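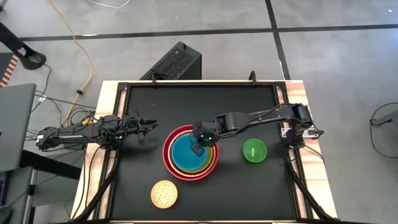

P. Åberg
Text editor, Cetex Psalter Database

Frequently asked questions

Last revised 13th June

What does Cetex contain?

Cetex is a word-by-word database of the Greek Psalter. Each word has a dictionary form, a grammar code, and a link to the Hebrew word or phrase it is taken to translate. Where no Hebrew word matches, the link field holds a dash. An empty link field means the word has not been checked yet.

Is it a critical edition?

No. The base text is a plain reading text with no apparatus. Variant readings are recorded only where they change the link to the Hebrew. For work on the text itself, use a printed critical edition and cite that.

Why does my psalm number give the wrong psalm?

Cetex uses Greek numbering by default. For most of the book the Greek number is one lower than the Hebrew, so Psalm 135 in Cetex is the psalm most English Bibles print as 136, with the refrain on mercy. To search by Hebrew number, put H before it, as in H136. The setting is not saved between sessions.

Why are the verse numbers off as well?

Psalm titles are counted as part of the verse numbering. Many English Bibles leave them out. A long title can shift the count by 2.

What is Vetik?

Vetik is the set of grammar codes. Every code gives the part of speech first, then the form. Participles are coded as verbs, even when they work as nouns. A search for nouns will therefore miss "the one who dwells" and similar phrases. Search for verb codes with an article in front to find them.

How are links to the Hebrew decided?

One editor proposes the link and a second checks it. If they disagree, both links are kept and the row is marked D. We do not correct the Greek toward the Hebrew. If the translator seems to have read a different Hebrew word, the link goes to the standard text and a note gives the proposed reading. 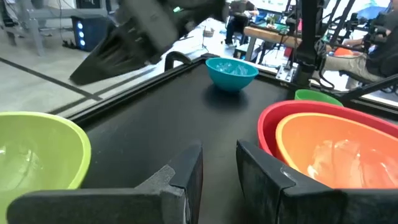 Small teal bowl on the black table.

Does a link mean the two words have the same meaning?

No. A link records a translation match in one verse. The Greek word for "soul" is often linked to the Hebrew nephesh, which can mean life, throat, or self. The database does not say which sense applies. Please do not cite a count of links as evidence for a definition.

Can I download the data?

Yes. Searches can be saved as plain text through the Cellon export page. One export is limited to 3000 rows. Larger sets have to be split by psalm range. Greek is saved with full accents, Hebrew with vowels but without accent marks.

Why do accents show as boxes?

The font on your machine lacks the combined characters. Install a font with full Greek coverage and reload the page.

Which release should I cite?

Cite the release shown at the foot of the results page. Release 2 replaced all links in the Songs of Ascents, and counts from the earlier release will not match.

Are the Odes included?

Not yet. Their codes are done but the links are not. They are planned for October, without the Prayer of Manasseh, which has no Hebrew source text to link to.

How do I report an error?

Use the form on the results page. Give the row number, the current reading, and the change you propose. Reports without a row number are returned.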